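1 min read

Máté Szűcs wrote:
> Does rule 13 cover markers on handheld grippers, or only the fixed arms?

Both. Denska draft 2, rule 13: the marker stays uncovered and flat, fingers clear of it – tape over a corner means the session is void. Cables off walkways is rule 20.

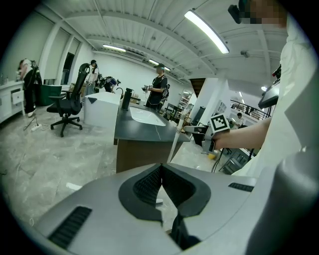 Handheld gripper with square marker on top, hand below head height.

Vy La

Contact the list – Back to top

Comments
Gergely Farkas: Rule 20 needs a distance.
Krisztina Bozsik: Agreed, same gap in the Huta text.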